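Bench notebook, Zurnwood shop
12 Feb 2023

Push-button sorting, big table. Carrying on from the last entry, so the part about the storeroom shelf is there and I won't repeat it.

The count from the Tastico delivery is done: 1,305 pieces, all caps mixed. The packing list gives the same number. It does not split them by color, so that part is still ours to do. The cartons came with the heavy block types at the bottom and the small ones poured in over them. A lot of the small ones had worked their way down between the blocks. Tipping the carton out is quicker than digging, but do it over a tray.

Cardboard on the table is the same sheeting as before. It is holding up better than the felt did. Felt grabbed the screw terminals and the parts would not slide. On cardboard they slide fine, and when a sheet gets scuffed we turn it over or cut a new one from the flat stock behind the door. Check for staples first. I missed one and it scratched a cap.

Grid is blue tape, thin roll. I laid the lines by eye from the far side and then had to open up the spacing as I came forward, and a few lines wander. Good enough for sorting, not good enough if somebody wants to measure from it. There's one short gap in a crosswise line toward the far side, and a loose bit of tape lying at an angle inside one of the squares. Neither has been fixed. The loose bit needs to come up before anyone takes it for a divider.

Tried a different tape first, the paper kind. It tore the face of the cardboard when I lifted it. The blue peels clean if you pull it back flat over itself and go slow.

Bins: the blue ones with the thick rim, lined with a white sheet. The liner is worth the bother. Small red caps show up on white right away and you can lift the whole sheet out and funnel the last pieces into a bag. Fold the ends under or they ride up. I have not put labels on the fronts yet because we keep changing what goes in which.

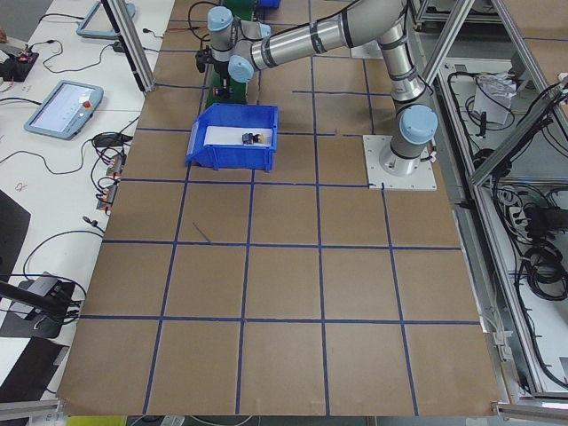 Tape squares on the cardboard, then the blue bin with its liner.

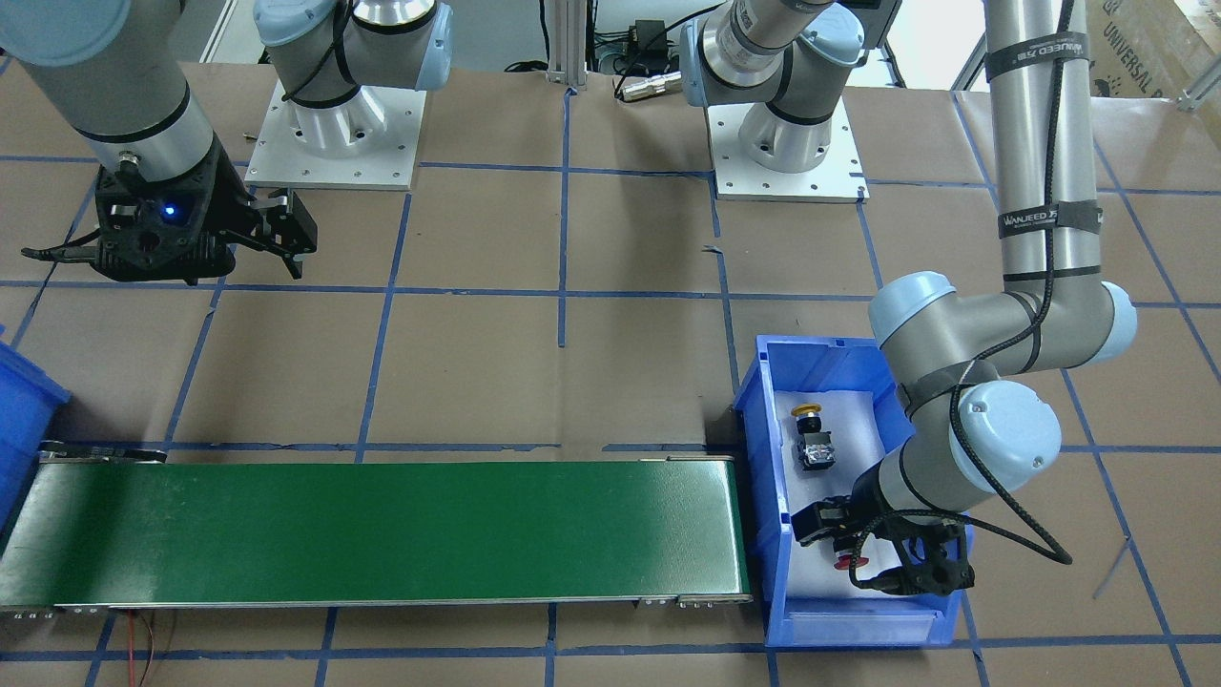

Laslow wrote back on the liner question and would go heavier than plain white sheet. Theirs went through at the corners after a few weeks of metal-bodied parts, and they changed to a thin foam cut to fit the bottom only, with the sides left bare. They also asked whether we sort by cap color first or by body first. They do body first, on the grounds that caps can be swapped and bodies can't.

I think they are right about body first. We have been going by color and it meant handling the same parts again when we got to the bodies. Will try it their way on the next carton and write down the time for each.

Foam: we have a roll left over from June, I'll cut one piece and see. Not ordering any until then.

Bags. The Butkienė bags hold 70 of the small type with room to close the top. More than that and the zip pops open when they are stacked. For the block types it is 6 to a bag, which wastes a lot of bag, so those should probably go in the divided boxes.

Set aside: 3 with cracked bodies, in the cup by the vise. Do not put them back in with the good ones. Tastico wants the broken ones returned with the carton number, and I wrote that on the inside of the flap.

Still to do:
Close the gap in the tape and pull the loose strip.
New blade in the long knife, it is dragging on the cardboard.
Cut foam for one bin.
Block types into divided boxes.
Ask Tastico to pack the small ones in their own bag next time.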